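Gullberg Flat, Part 2: The Table

Welcome back to the gallery. Part 1 covered the hallway closet and was, according to the one person who wrote in, "a lot of coats." Part 2 is small stuff: everything that had been living in drawers, on windowsills and behind the toaster, brought out onto a white tabletop so it could be sorted into keep, give away and why.

Loan Lâm made the rules. Every item gets looked at once. Nothing goes back in the drawer it came from. Anyone who says "that might come in handy" puts the kettle on.
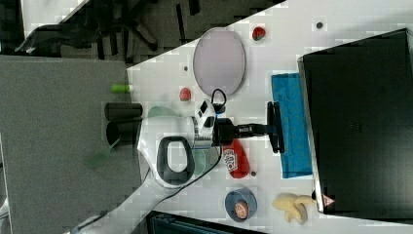

The table in mid-sort. Two black cups on their sides, a strawberry, a blue cloth, and a lid that has apparently opted for the floor.

The oval piece with the thin gray rim started the longest argument. Loan says mirror, I say plate, and we've agreed it can be a tray until one of us moves out. The pale green bowl is a keeper. The little red thing that could be a tomato or a radish has been filed under "salad" pending further inquiry.

As for the tiny dark round bits, every household has them. They belong to something, and you will find out what the day after you throw them away. Ours are going in a jar.

The give-away box leaves for the Stullstead swap shelf at the end of September, so if you lent us a lid, a cup or a cloth in the past few years, speak up before then. Part 3 is the spice rack. Bring a mask.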